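My grandmother waxed her floors every September with the windows open and the radio going, and I still can't smell paste wax without wanting a slice of her pound cake. So when we bought the old place in Kedmont, boards and all, I was hopelessly happy.

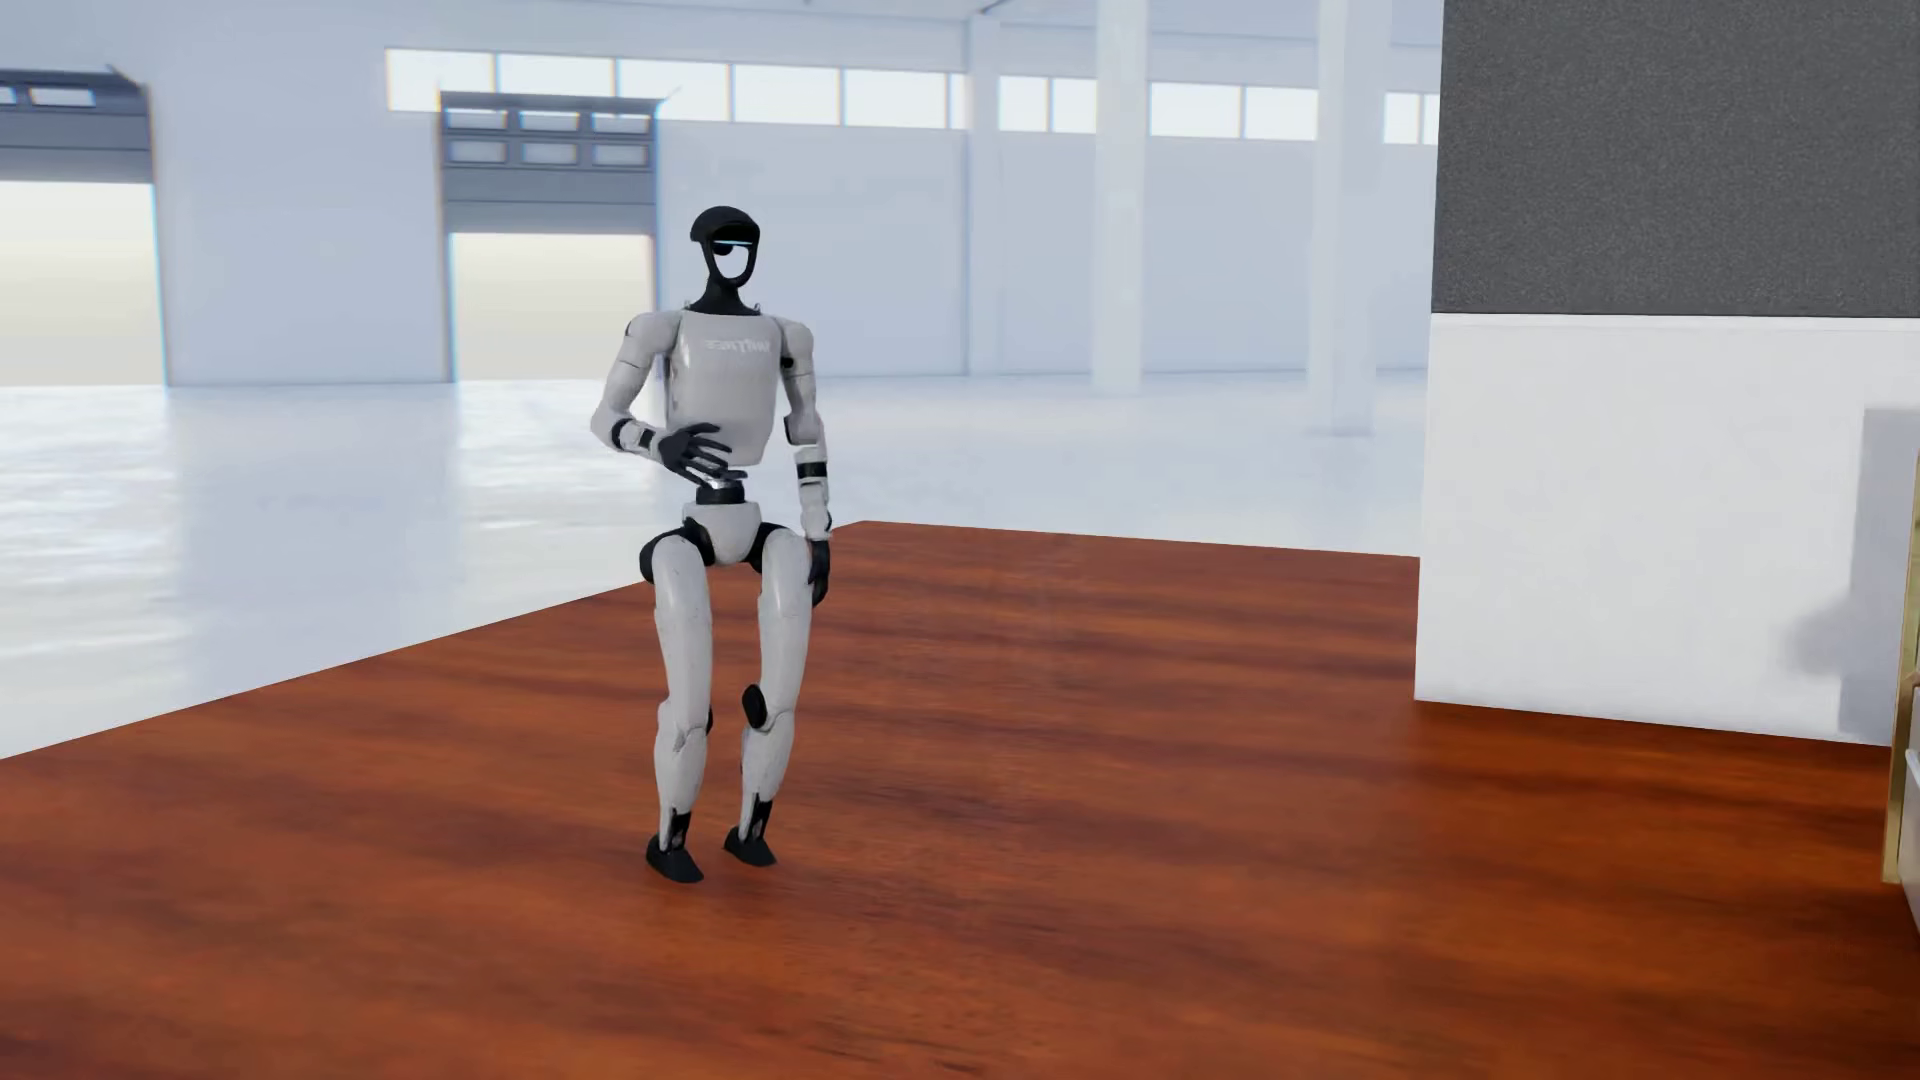
Liam Moynihan, who has refinished floors for 21 years, told me to slow down. Live with the wood for a season, he said, and let it show you where people walk (and where the dog sleeps!) before you go renting a sander.

823 shares
7 comments

We waited, and I grew fond of every creak along the hall.

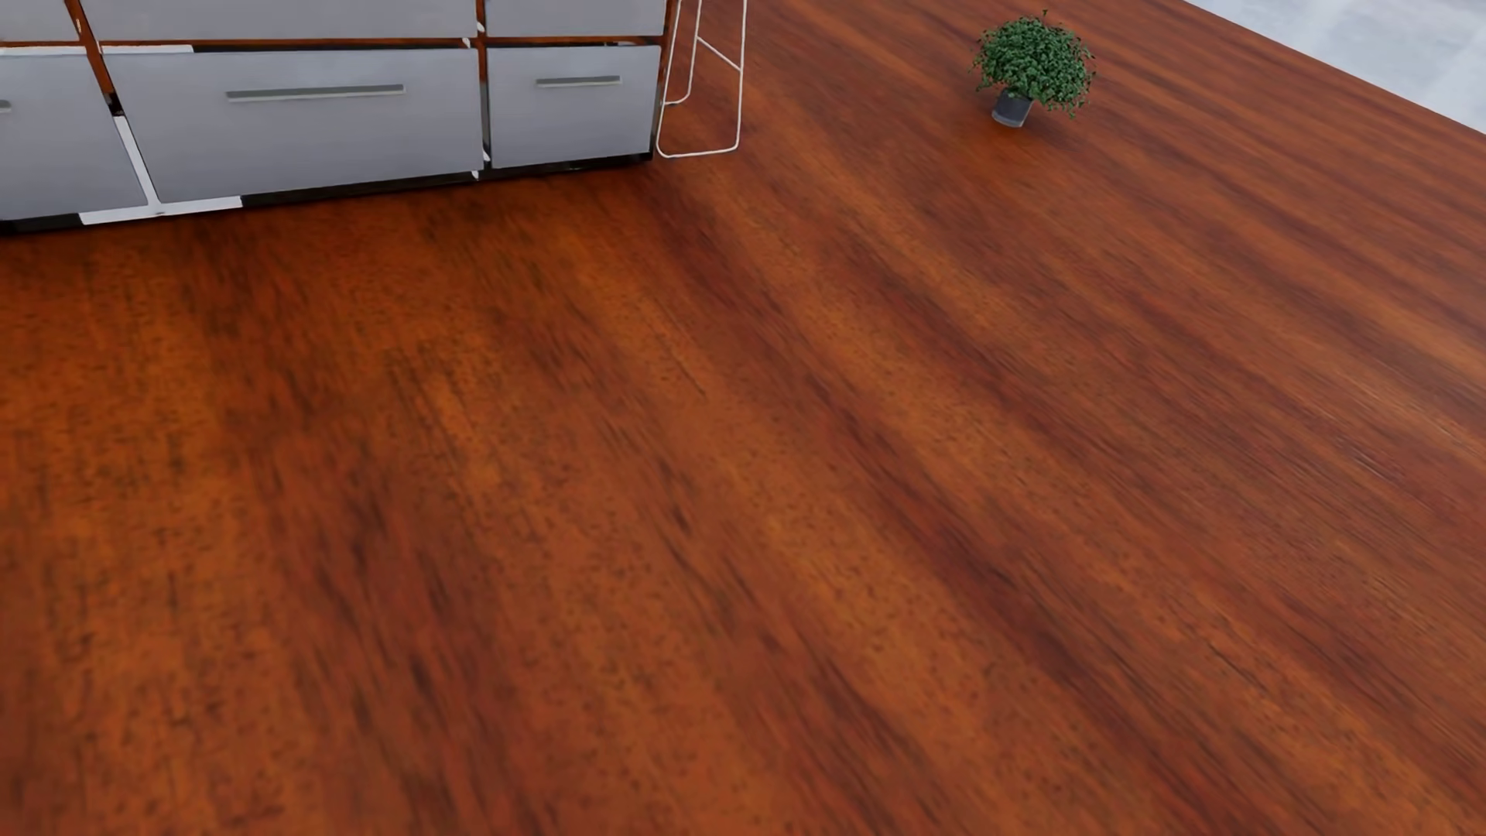 Choosing a Finish

Liam likes oil, in 3 thin coats, with a whole night between each one.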